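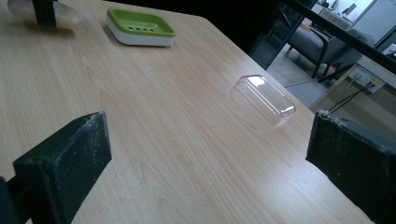
Owners who let office space ready furnished often find that the lender's valuer sees less in the building than they do. The rent is higher with furniture in place, the rooms let faster, and the owner has paid for all of it, so the loan ought to reflect it. In most cases it doesn't. A light-coloured table with a fine grain running across the top may help a tenant decide on a suite, and it still adds nothing to the sum a bank will lend against the walls and the land. We have dealt with this on two refinancings since the spring and it has come up in several calls, so we are setting out how it tends to go.

The longer of the two was Mostyn House in Rutlow, which is owned by Milel and let as 33 small suites on licences and short leases. The old loan was due to end in November. Milel wanted to repay it with a five-year facility from Funik and take out a little extra for the roof and the rear windows. Terms were agreed in outline by early summer, subject to valuation, and the valuation came back lower than anyone had planned for.

There were two reasons. The first was that the valuer took the furnished rent and split it. One part was treated as rent for the space, and the other as payment for desks, chairs, meeting tables, broadband and cleaning. Only the first part went into the calculation. The second was that many of the agreements could be ended by the occupier on a month's notice, and the valuer assumed a longer empty period between lettings than the building has had in practice.

Milel's managing agent had good records of the empty periods and these were accepted after a second look. Licence by licence, the agent could show when each suite was handed back and when it was taken again. The figure moved up a little. It did not move on the furniture, and we would not expect it to on any similar building.

Hefin Phillips handled the case here and makes the point that the split is usually a matter of judgement. If the agreement gives one all-in monthly sum, the valuer has to decide how much of it is for the room. If the agreement gives two sums, one for occupation and one for furniture and services, there is far less to argue about, provided the two sums are sensible. A furniture charge set very low in order to push up the rent will be spotted by comparing it with unfurnished lettings nearby.

Owners should think about tax before changing their paperwork. Splitting the charge can alter how VAT applies and how the spending on contents is treated, and the answer depends on the owner's position and on whether the building has been opted to tax. We don't advise on this and always suggest a word with the accountant first.

What counts as part of the building

The other question that took time was where the building stops and the contents begin. As a broad guide, things that are fixed and could not be removed without damage go with the property. Things that simply stand on the floor do not. Partition walls, built-in kitchens, lighting and air conditioning are normally in. Desks, tables and chairs are normally out. Items in the middle cause the trouble: screwed-down benches, reception counters, shelving fixed to a wall, phone booths that have been wired in.

At Mostyn House the contents list ran to 357 lines and had been put together over several years by different people. Some entries had been sold or thrown away. A few belonged to tenants. Funik's solicitors wanted to know which items were on hire purchase, as a lender taking a charge over a company's assets will want to know who else has a claim on them. It turned out to be only the two large printers and the coffee machine on the ground floor, but finding that out took the best part of three weeks.

A short list, kept up to date, would have saved most of that. It needs the item, the room, the year it was bought, and whether it is owned, leased or on hire purchase. Photographs are useful if they are filed by room. Purchase invoices should be kept with the list and not left in someone's email.

Costs and timing

Funik allowed up to 106 days from signed terms to drawdown, and nearly all of it was used. The valuation query took a large share, the contents list took another, and the rest went on the usual searches and on the leases themselves. The data room held 143 documents by the end, a good number of them older versions of the same licence. The lender's solicitors read each one and charged for it, and under the terms the borrower paid.

For a building of this type we would now ask for the following before going to any lender:

A rent schedule showing the all-in sum and, where it exists, the split.
A record of empty periods for each suite over the past three years.
One standard form of licence, with a note of any that differ.
The contents list described above.
Copies of all hire and leasing agreements.

It is also worth asking the lender early on which valuers are on its panel and whether any of them have valued furnished offices locally. Some will take a fuller view of the income, particularly where suites have been let in the same way for a long time. A few lenders will look at the whole trading profit of the business, more as they would with a hotel, although the rates are higher and they will want to see proper accounts – management figures on a spreadsheet won't be enough.

Milel drew the loan in October, a little smaller than first planned. The roof is being done this winter and the rear windows have been put back to next year. Clients with furnished buildings and loans ending in the next eighteen months can ask Hefin for a copy of the contents list template, which is a plain spreadsheet and can be changed to suit.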